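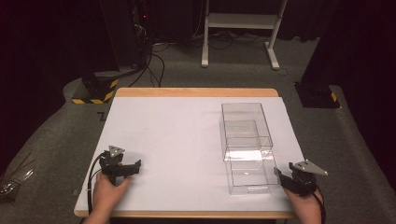 I've had a soft spot for clear boxes for as long as I can remember, so when the long one came from Farah in November I was thrilled. The table gets its share of attention too. I wrote a little about it when we first set it up in the Ukby room, back when the top was bare wood and I kept complaining that I couldn't find anything small on it.

The table came from Asden. It's 760 mm high, a nice height for standing work if you're short like me and a bit of a stoop if you're not. It has a light wood frame, and I liked the look of it so much that I held off on covering it for weeks. Then I gave in and put the white board on top. It doesn't quite reach the rim, so you still get a thin strip of wood along the edge, and I'm glad I never trimmed anything to hide that. A pale top with a bit of warm wood showing is a lot friendlier than a pale top that just ends.

I know clear on white sounds like a silly choice. You'd think the box would vanish. I worried about that myself, and I even priced a dark green mat for the table (147 dollars, no thank you). But the edges come up as thin gray lines and the sides catch the light, and after a day or two I stopped having to hunt for it. If you're setting up something similar in a dim room like ours, with black curtains all around, I'd try the white first and keep your money.

## The top up close
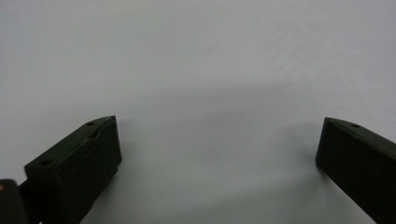

Big plain surfaces are the thing I miss most in my own apartment, where every flat spot has mail on it. I get to the Ukby room early in the morning when I can and have a bit of table to enjoy before the day's stuff lands on it. Up close the white isn't one white at all! It goes from nearly pure white at the top to a soft gray lower down, and there are a few very faint streaks toward the upper right that I only spotted once I was looking for them. I used to fuss over marks like that. Now I go over the board with a soft cloth at the end of the afternoon, and whatever is left stays there until I next feel energetic.

A few cleaning notes, because people always ask:

- Soft cloth and plain water on the board. Paper towels leave lint, and on a white top lint is all you see.
- Same cloth for the box, rinsed out first. Hold the box by the outside edges and do the inside before the outside.
- No glass cleaner on the clear plastic. I clouded a smaller box that way years ago and I'm still annoyed about it.

## Back to the box

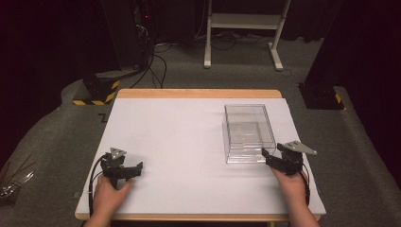 One message after the last gallery said the box was far too long for a table that size, and that two square ones side by side would be easier to lift and easier to put away. I did think about it, and I even got two square ones out of the closet to try. They're handy! But they slide apart, and then you get that little gap between them where paper clips go to live. One long box with a divider in it gives me two places to put things and only one object to move, and I'm sticking with it.

I like having it on the right half of the table, running away from me. It leaves the left side open for whatever I'm sorting, and I can reach both ends without walking around. The open top matters more to me than I expected. With a lid on, I'd just set things on the lid and tell myself I'd put them in later. I know me.

For the folks who like numbers: the box was 37 dollars plus shipping, and it came in 3 layers of wrapping, which took longer to get off than the table took to put together. The label on the carton called it the Skunavex, a pretty grand name for something I mostly keep pens and little brackets in.

Still on my list for the room is a gray cloth that matches the carpet, to go under the box on days when I want it to stand out more, and maybe a lamp with a shade, one that doesn't bounce off the clear panels so much. I'll add pictures to this page if I get around to either. The shelf gallery should be up next, and if you've got a long clear box of your own, tell me what you keep in it!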